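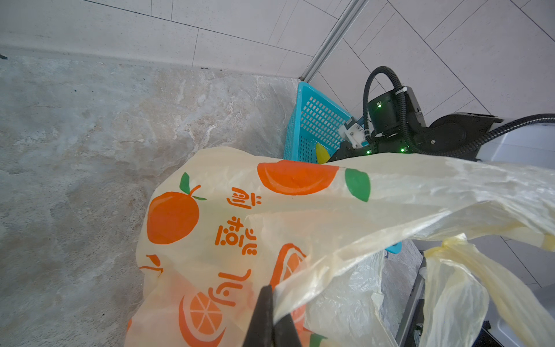

Yellow bag with oranges and Korean lettering.

3 min read

Senyo Korletey

1/ My wife and I have run a small produce store for a while now, and the question I get most from people opening their own is about bags. Fruit comes second. So this is a thread on ordering printed shopping bags for a small store.

2/ Start by writing down how many bags you hand out in a week. Do this before you call anyone. I kept a tally sheet by the register for all of March, and the number was a lot lower than what I had been telling suppliers.

3/ Most printers have a minimum. The first one I called, Altano, wanted 4,000 bags per design. Plumar would do 2,000. The price per bag was higher at Plumar, but I didn't have anywhere to put 4,000 bags.

4/ Storage is a real cost. A carton of bags is heavy and it doesn't squash. Ours sat in the hallway to the restroom for months and everybody walked around them sideways.

5/ Check your local rules before you pay a deposit. Some places ban thin plastic bags, some make you charge for them, and some only care about thickness. Call the city and ask for the answer in an email. It took me two phone calls and I still have the email taped inside the office cabinet.

6/ Keep the print simple. Every color usually means another plate, and you pay for each plate once at setup. We went with a single color, dark green. I wanted a second one for the leaves and my wife said no. She was right about the money. 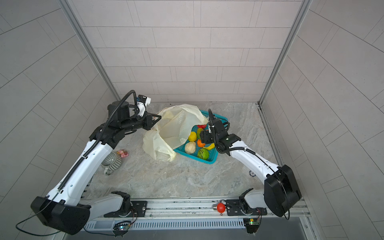 7/ Ask for a blank sample in the same thickness you are ordering, then load it with what people really buy. For us that is a few pounds of potatoes, a cabbage, and something with a sharp stem. Carry it around the block. The handles on our first sample stretched so much that the bag was nearly on the sidewalk.

8/ Read the proof out loud, including the phone number. Then have someone else read it. Our first proof had Gidlow Produce spelled with two L's, and I had already looked at it twice.

9/ Ask if the plates are yours. Some printers keep them for you and some throw them out after a year. If they get thrown out you pay the setup fee again, and it was not a small fee for us.

10/ Get the lead time in writing. I was told three weeks and it was seven. We bought plain white bags from the restaurant supply place in the meantime, and I didn't get one complaint.

11/ That made me wonder how much the printing matters. I think it matters a little. People reuse the bags, and I've seen ours at the laundromat and on the bus. I can't point to a single sale that came from it.

12/ We also sell a cloth bag now. It moves slowly. We sold 52 last year, mostly around the holidays, and a good part of those went to people who already had one at home.

13/ If I were starting again I'd buy plain bags and a rubber stamp for the paper ones, and wait a full year before ordering anything printed. By then you know your sizes. We ordered large and should have ordered medium.

14/ I'm going to do another one of these on scales and getting them certified. Send me questions if you have them.

Comments

Yaa Sarpong: Did Plumar charge you for the proof? They want to charge me for the second round.

Senyo Korletey: First two were free for us. Ask again, it may depend on who you get.

Raimonds Jaunzems: We stamp our paper bags at the bakery. Let the ink dry overnight or it ends up on everybody's coat.

Elie Karaki: Medium is the right size. Large bags just get overfilled.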